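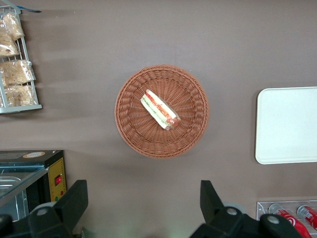 Lirnen Counter Set

Packed lunch and bakery counter items, with notes and labels

Version 1.2, last changed 2/18/21

Contents

Lirnen is a collection of photographs and item notes covering the things found on a small bakery counter: wrapped sandwiches, bagged bread and pastry, baskets, trays, racks and small appliances. It was put together for people who need labeled pictures of packaged food next to the things it is served or stored in.

The set has 1,835 photographs. Of these, 640 have a sandwich in them and 400 have bagged baked goods without a sandwich. The rest are baskets, trays and racks in various arrangements, with or without food.

Folders

photos/ has the photographs, sorted by arrangement
labels/ has one text file per photograph, same name as the photograph
items.csv is the item list
arrangements.csv says which items were set out for each arrangement
CHANGES.txt is the change log

Item list

Each row in items.csv is one item. The columns are item_id, group, name, color, wrapping and notes. There are 214 rows. Color is a plain word or two, such as "terracotta" or "off-white". We did not use color codes. Wrapping is one of: none, clear wrap, bag, box.

Groups are:

sandwich
bread and pastry
basket
tray
rack
appliance
other

A woven basket is always in the basket group, whatever it is holding. Wire racks are in the rack group, including the ones with bags on them. The bags get their own labels.

Labeling rules

Label the food and its container separately. A sandwich in a basket gets two labels, plus an "inside" link from the sandwich to the basket.

Wrapped sandwiches are labeled by what shows through the wrap. If lettuce and tomato can be seen, list them. If the filling can't be told from the outside, write "filling unclear" and leave it at that. Don't look up the recipe. Veerle Declercq made the sandwiches and her list is in the notes column, but the labels follow the picture.

Bags of bread are labeled one by one, even when they overlap on a shelf. Use "bread and pastry" for all of them unless the shape is plain through the plastic. Crinkled bags hide a lot, and in the first version people guessed at croissants too often.

Empty trays get the label "tray, empty". Items that run past the edge of a photograph are labeled as usual with "partial" set to yes. Shadows are not labeled.

Known problems

Clear wrap throws glare. In some photographs the middle of the sandwich is washed out and the lettuce label is missing.

White trays and white racks were mixed up in a batch labeled in April and most of these have been fixed. Please report any that are left.

Arrangement notes were typed from handwritten sheets. Spelling of the appliance names is uneven.

Bread and pastry bags are not numbered, so the same bag can't be followed from one arrangement to the next.

What it doesn't cover

There are no weights, prices, ingredients or dates for the food. The set should not be used to judge freshness or to check for allergens.

Credits

Sandwiches and arrangements: Veerle Declercq
Labels: Teun Coppens, Corina Kälin
Item list and checking: Wouter Martens

Send corrections to Wouter with the photograph name and the item_id. If a label is missing altogether, the photograph name is enough.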